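23rd November

Coffee corner, second day of trying. Written by me, with remarks from Danica and Fabian.

The old filter machine is given away and we now use the capsule machine on the wooden table. I want to put down here what we decided, so that we don't discuss it again each morning.

Water first. Our tap water is hard and the old machine suffered from it a lot. Fabian proposes to fill the tank only from the filter jug, and I agree. The tank is to be taken off with both hands and put back until it clicks. Yesterday I did not hear the click and the pump made a terrible noise, with no coffee. I lost two capsules with this.

Then the amount. With the long button the machine gives more than I like, and the coffee gets thin and bitter. I have programmed it again: hold the button, let it run, release when the glass is at the wanted level. Danica says it is still too long for her, but she drinks only the short one, so it does not matter for her. The short button I left as it was.

We use a glass for the tests and no cup, so that one can see the crema from the side and how fast it goes away. With the Pallum capsules it stays longer than with the Haslinger ones. The taste I find better with Haslinger. Fabian finds no difference at all and has told me so more than once.

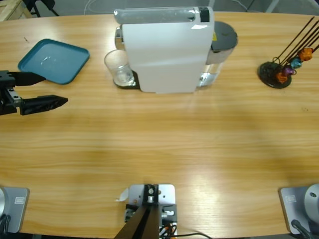
Coffee machine with the test glass under the spout, teal tray to the left, foot of the capsule stand to the right.

The tray is for spoons and used glasses. Please do not put used capsules on it, they leak and the brown water dries in the corners. Used capsules go in the bucket under the sink. I have asked Denise Hartley if the building collects them separately, no answer until now.

About the place on the table: the machine should stay at the far side, with its side toward us. I tried it also with the spout to the front, but then the tank is at the back and one must turn the whole machine for every filling. The capsule stand is next to the tank end. It is a little bit light and it moves when one pulls out a capsule too quickly - hold it with the other hand.

Descaling: I looked in the booklet and it does not give a number of cups, it says only "regularly". I would do it every 2 months and write it in this book. The liquid from Esulia is in the cupboard, half a bottle. Rinse with two full tanks after, one was not enough for the old machine and everybody tasted it.

Still open:
Order capsules before the end of November (Nadja has the login).
Second glass of the same size, for comparing side by side.
Ask Sinéad if she wants decaf, she was not here for the test.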